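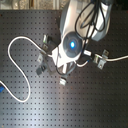 17/09/2020

Spent most of the day on the cabling for the arm. I had been putting it off since June, when we moved the cell into the back half of the shop, and it finally caught up with me. The gripper dropped out four times in one run yesterday. Each time the controller logged a lost connection, and each time it came back as soon as I touched the cable near the wrist.

So the cable was the first suspect. I powered everything down, pulled the connector at the wrist and looked at the pins with a loupe. They were fine. I measured end to end with the meter while Rogelio bent the cable a few inches at a time, and we lost continuity on one conductor a short way back from the plug. That is the spot that flexes every time the last joint turns. The old cable had done 2626 cycles by the counter in the program, and I would have liked more than that.

I had one spare, a white one, longer than I wanted. I thought about shortening it and decided against it. I don't trust my crimps at that size, and Uliana, who makes ours up properly, is out until next week. The extra length had to go somewhere, so it lies on the breadboard to the left of the gripper in a big loop. It isn't pretty. It clears the fingers in every pose I use, and I can live with it until she's back.

The breadboard is the best thing about this setup. There's a threaded hole wherever you want one, so a metal clip can go down in a minute and come up again just as fast. On the right the cable goes through a clamp and then straight off the side. The rule I try to keep is that the clamp takes the pull and the connector takes none. Last time I had it the other way around without noticing.

The black bundle over the upper part of the arm I left alone. It hangs in loops and looks sloppy, but those loops are the slack the joints need. When Finlay first set up the arm he strapped everything tight to the shell, and it looked great until we ran the full range and one strap popped off. I did check that nothing in the bundle was rubbing, and I turned one tie so the cut end faces out.

After that I ran it slowly. First each joint alone, then the pick routine at a tenth of normal speed with my hand by the stop button, then half speed. At half speed the white cable brushed the housing on the way down, so I moved one clip over by two holes and started again. Then full speed for 371 cycles with no dropouts. I stopped there and went home.

Still to do:

- Get two shorter cables from Uliana and keep one in the drawer
- Wipe down the plate, it's getting dusty on the right side
- Write the clip positions in the notebook by row and column
- Put a reminder in the program to check the wrist end every 13 days

Morenike asked whether we should switch to a cable rated for continuous flexing. Probably yes. I priced one this evening and it's more than I want to spend before I know how long this one lasts.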